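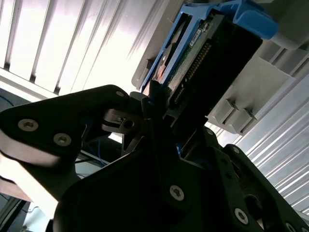

Refrigerant leakage from supermarket cold rooms: what the Clarnley survey measured
Speaker notes - Dagim Asfaw
Last updated: 27 April 2020
Reading time: 6 min

Slide 1. Title

Give name and subject. The talk covers fixed refrigeration in food retail and nothing else. Car air conditioning, heat pumps and domestic fridges are out of scope. Questions on those to be taken afterwards.

Say at the start that all leakage figures are by mass of refrigerant. Conversion to carbon dioxide equivalent comes on slide 6 and depends on which table of warming values is used.

Slide 2. Why leakage matters

A shop refrigeration system has two effects on the climate. The indirect effect is the electricity used by compressors, fans, defrost heaters and lighting. The direct effect is refrigerant that escapes to air. As grid electricity gets cleaner the indirect part falls without anyone touching the plant. The direct part stays where it is until the pipework is repaired or the gas is changed.

Many older central systems were filled with R404A, a blend of HFCs with a warming value in the thousands. A small top-up therefore represents a large release. The audience will know this, so keep it to one sentence.

Define leak rate here: mass added in a year divided by the nameplate charge. Point out the weakness. Top-ups are recorded when an engineer visits, and a system can run short for months before anyone adds gas. Annual figures lag the leak.

Slide 3. The survey

Clarnley is a mixed estate of large stores, small town-centre shops and two distribution depots. Maintenance is let to a single contractor, Horkex, and the refrigerant logs are kept in one format. That was the main reason for choosing it.

We took 1264 log entries and matched each to a system, a date and a cylinder weight. Entries without a cylinder weight were left out. They were not estimated or filled in from neighbouring months. Someone usually asks why. Filling in would have hidden the thing we most wanted to know, namely how good the logs are.

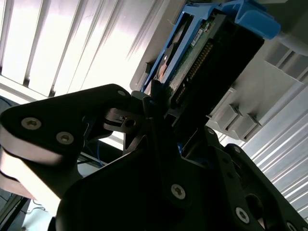 Sites were then sorted by system type: central plant with long pipe runs, condensing units serving one or two rooms, and self-contained cabinets. The last group is sealed at the factory and hardly features in the results. Mention it, move on.

Slide 4. Where the gas goes

Do not read the chart out. Points to make:

Most of the added mass went into a small number of central systems. The median system needed little or nothing. An estate average is of limited use for planning repairs.

Leaks were most often traced to mechanical joints - flare fittings, Schrader valve cores, and the caps missing from them. Brazed joints did better, apart from those near compressors where pipe supports had worked loose.

Evaporator coils in fish and dairy rooms failed by corrosion. Cleaning chemicals are suspected. We did not test for this and the wording on the slide says "suspected" on purpose.

Pressure relief valves that had lifted once tended not to reseat fully. There were 5 of these, all on depot plant. The number is too small to support a rate, but it is cheap to check and should be on the visit sheet.

Slide 5. Fixed leak detection

Two kinds were in use. Direct detectors sample air in the plant room or cold room and alarm at a set concentration. The Ovel units at Clarnley were set to alarm at 500 parts per million. Indirect detection watches receiver level, suction pressure and condenser conditions, and infers a shortage from the trend.

Direct detection finds large leaks in closed spaces. It is poor at finding slow leaks on a roof, where the wind carries the gas off before any sensor sees it. Indirect detection does not care where the leak is, but needs stable level readings. Receiver level moves with the weather and with defrost, so a short record is difficult to interpret.

The Baysal software used for the indirect method averages level over a full day and corrects for outdoor temperature. It flagged slow losses earlier than the top-up record did in most cases where both were available. It also produced false flags after every planned pump-down. Contractors need to be able to mark a pump-down in the system, and at the time of the survey they could not.
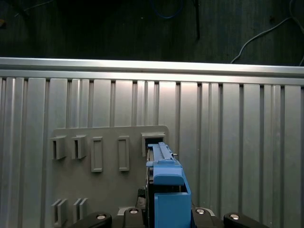 If asked about cost: we have figures for hardware only. Installation varied too much between sites to give a useful number. Do not offer a payback period.

Slide 6. Converting to carbon dioxide equivalent

Worked step, go slowly. Mass lost, times warming value, gives equivalent mass. The warming value depends on the time horizon and on the assessment report it is drawn from. Reports published in different years give different values for the same gas, and totals built on them should not be compared directly.

After repairs and partial replacement, the estate's measured loss came to about 1578 kg over the recording period. State this in kilograms first. The equivalent figure is on the handout with the table used named beside it.

Someone may ask for a comparison with cars or flights. Decline politely. The comparison needs assumptions that would take longer to explain than the talk allows.

Slide 7. Changing the gas

Three routes, with limits.

Retrofit with a lower-warming blend. Least disruption. Most of the candidates are mildly flammable or have wide temperature glide, and glide affects expansion valve settings and evaporator performance. A retrofit into a leaking system gives a leaking system with a different gas in it. Repairs go first.

Carbon dioxide in a transcritical cycle. High working pressures, so the pipework is new throughout. Efficiency in warm weather has improved with parallel compression and ejectors. Suited to new stores and full refits.

Hydrocarbons, mostly propane, in self-contained cabinets. Charge limits restrict the size of each circuit. Heat is rejected into the shop unless a water loop is fitted, and this changes the air conditioning load in summer.

Ammonia at the depots is a separate subject and has its own safety rules. One line only. 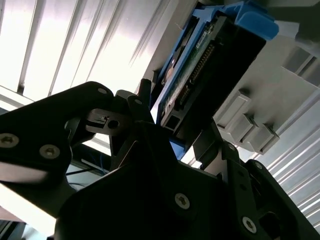

Slide 8. What we would do first

Weigh cylinders before and after every visit and record both. Without this nothing else in the talk can be checked.

Rank systems by mass added, then spend on the top of the list. Re-rank each April.

Replace flare joints with brazed ones when a section is already open. We saw no case for opening sound sections to do it.

Fit caps. Valve caps were missing on plant that had been serviced within the month.

Keep recovery records alongside top-up records. Gas removed and not put back is at present invisible in most logs, and net loss cannot be worked out from additions alone.

Slide 9. Limits of the work

One estate, one contractor. Log quality was better than we have met elsewhere, so leakage found here may not carry over. Entries without weights were mostly from small shops, and the results for that group are weak. No measurement was made of gas in air outside the buildings.

Slide 10. Contact and questions

Leave the ranking table on screen during questions. Handouts are at the side of the room.

Related items
Flare or braze: joint choice in small commercial systems
Reading a refrigerant log
Temperature glide and expansion valve settings
Recovery cylinders: weighing, labelling and return
Transcritical plant in warm weather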